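Visit report: Paverell veneer and panel works, open day

The Paverell works opened its slicing hall, drying line and finishing rooms to visitors on Wednesday, September 10, 2025. Groups were limited to 10 people and each tour lasted most of the morning. I went for the drying line and stayed longer than planned in finishing.

Logs arrive debarked and spend several days in heated vats before slicing. Vat temperature is set by species and log diameter. The operators keep a paper log beside the screen and compare the two at each shift change. One vat was drained for cleaning, so we could look down at the steam pipes and the drain grate. The slicer itself was running walnut. Leaves come off the knife in order and are stacked in order, and the bundle number stays with them through drying, clipping and grading.

The dryer was replaced last December. It has 4 zones, each with its own fan and damper control. Moisture is read at the outfeed, and leaves above the limit go back through the last two zones only. The old machine returned them to the start, and the grading staff blamed it for most of the end splits. Figures posted on the wall showed 156 bundles for the previous week, with rejects listed by cause. Splits were no longer the largest item; stain was.

Finishing is where the open day was weakest on explanation and strongest on things to look at. Grain direction matters more to the finish than I had assumed. On steep or swirling grain the oil goes in unevenly and the dark bands go darker still, so the sanding sequence is changed before the first coat.

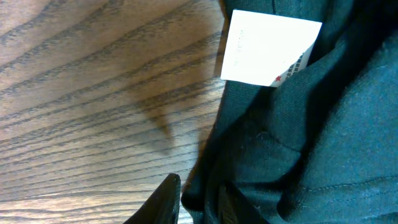 The standard sequence ends at a medium grit. For figured leaves they add one finer pass and wait overnight before oiling. Two oils are in use, both from Nitari, and the only difference given was curing time. I asked for the coverage rate and was referred to the data sheet, which was not on hand.

The wear tests are done on finished panels at the Minell building across the yard. Panels are rubbed, wetted, dried and rubbed again, then compared with an untreated strip under a fixed lamp. The current series is number 442. Results are kept by panel and by leaf position — a sensible choice, given how much one bundle varies from heart to edge.

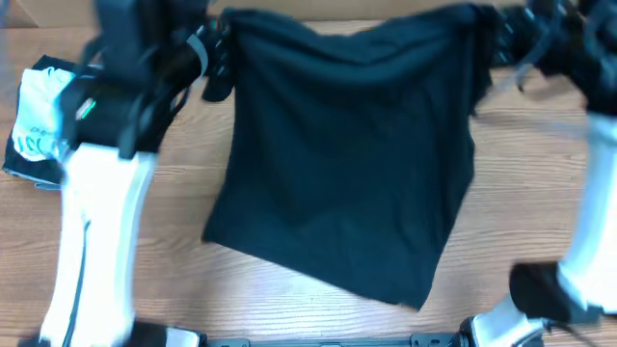
Guilan Du disagreed with me on that last point: leaf position tells you little unless the log's own orientation in the vat was recorded as well, and Paverell does not record it. I checked my notes and she is right. The vat log has columns for species, diameter, time in and time out.

Parking is at the north gate. Closed shoes are required, and ear protection is handed out at the slicing hall door.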